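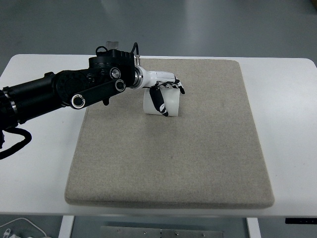 A thick felt mat on a white table.

I've been a season ticket holder at Grorka for 17 years, and every fall I get dragged into the same argument: should a league match that ends level go to penalties? Somebody's brother-in-law always wants it. He says ties are boring, people paid for a winner, look how exciting cup nights are. This year it isn't just the brother-in-law. The league is going to talk about it in October, so I suppose I should write down why I think it's a terrible idea.

First, let me admit I love a shootout. I was there when we knocked Clirkaveck out of the cup on spot kicks, and I hugged a man I'd never met and lost a perfectly good hat. I'd do it again tomorrow! But that was a cup game. Someone had to go home. In a league you've got 38 matches to sort out who's better, and nobody needs to be sent anywhere at ten at night in the rain.

What bugs me most is what it would do to the small clubs. Take Rurkomham. They came to our place last season with half a team and a goalkeeper who looked old enough to be my uncle, and they defended like their house was on fire. It finished 0-0. I was furious for an hour, and then on the drive home I thought, well, good for them. That point was worth something. Their fans (all 268 of them, the number got read out over the speakers and they cheered it) sang right through to the parking lot. Now picture the same night with five kicks each tacked on the end. We've got the better shooters, we probably win, and they go home having "lost" a match they spent ninety minutes not losing.

The people in favor say you'd still get your point for the tie, and the shootout would only be for a bonus one. Okay, fine. So now some matches are worth 2 points in total and some are worth three and... wait, they're already worth three if somebody wins. I had to draw this out on the back of an envelope and I'm still not sure I followed it. If I need an envelope to read the table, something has gone wrong with the table.

Tomás Cunha, who sits in the row behind me and disagrees with me about most things, thinks the bonus point would make teams attack more. I don't buy it. If I'm managing a weaker side and I know there's a coin flip waiting at the end, I'm parking everyone in front of my own goal from the first whistle. You'd get more ties, and worse ones.

And there are good ties, you know. Our 3-3 with Jafarzadeh two years back is the best game I've ever seen in person. We were down three at the half, my daughter wanted to leave, and I bribed her with fries to stay. When the whistle went, both sets of players just sort of fell over where they were. Both ends stood up and clapped. I can't imagine anyone in that stadium wanting some poor tired kid to walk up and put one over the bar so we could call it settled.

If the league wants more goals, there are other things to try. Cut down on the time wasting, for a start. Stop the clock when the keeper lies down with his mystery cramp. Water the field properly. I'd listen to any of that.

But leave the tie alone, please. I've written to the club to say so, and if you feel the same way you've got until October to do it too.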